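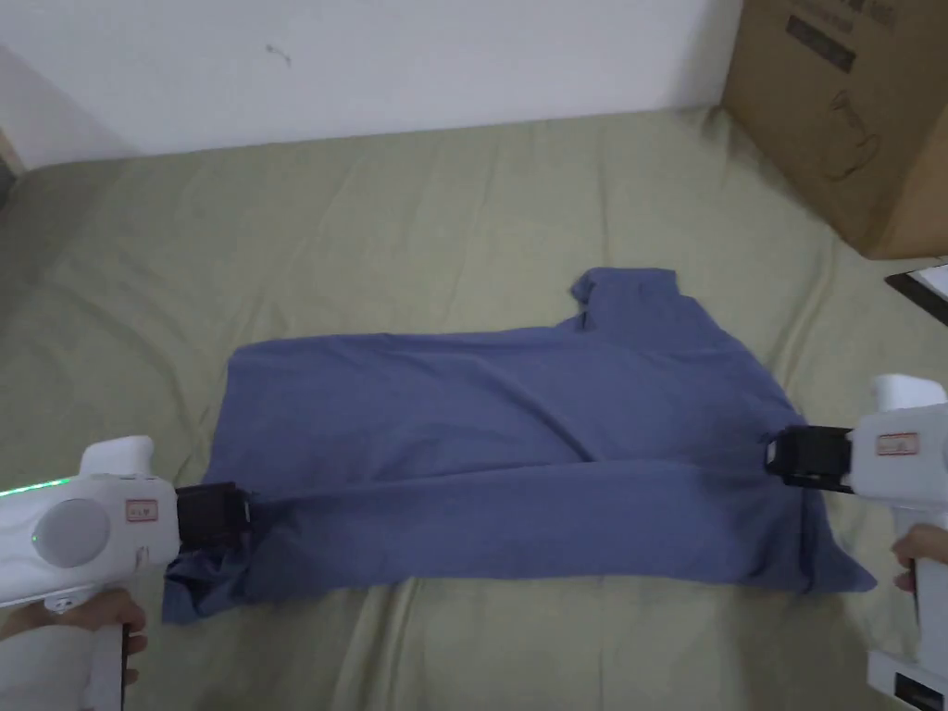
Posted September 21, 2024 by the Oakley linen room coordinator

Hello again to everyone at Tundeo! The Clakesdale grant has paid for 18 folding sessions so far, and I'm happier with the bedroom work than I expected to be in spring.

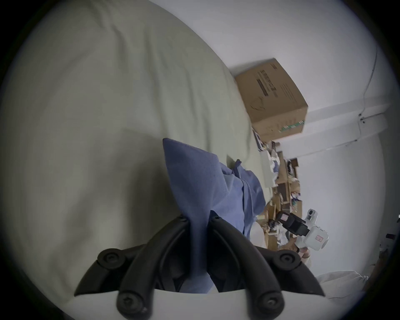

Folding on a bed is slower than folding on a table, and we've stopped fighting that. Soft bedding gives under everything, so our guide now says to smooth the wrinkles out first, and a blue cloth on pale grey-green is easy to follow while you do it. We've printed 300 guides.
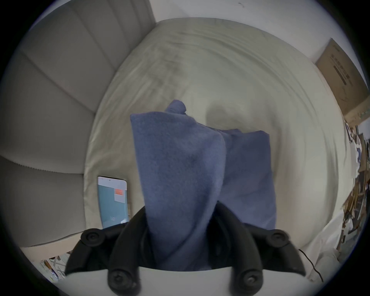
Blue fabric folded and lifted, gray headboard behind.

Corners still take us ages (mine included). We've spent $700 on sheets and towels, and the rest goes to Kukia for storage shelves in November.

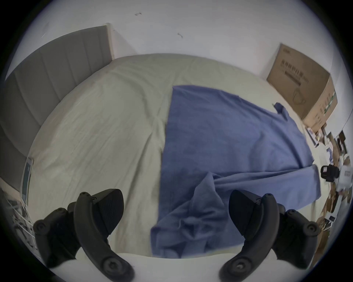 Blue fabric on the beige sheet, partly bunched.

Next up is fitted sheets, wish us luck!

2 comments

linenlover72: Could I get a copy of the guide?

maplestreet: So glad you kept the bed sessions going.

We use cookies to keep this site running. Accept | Settings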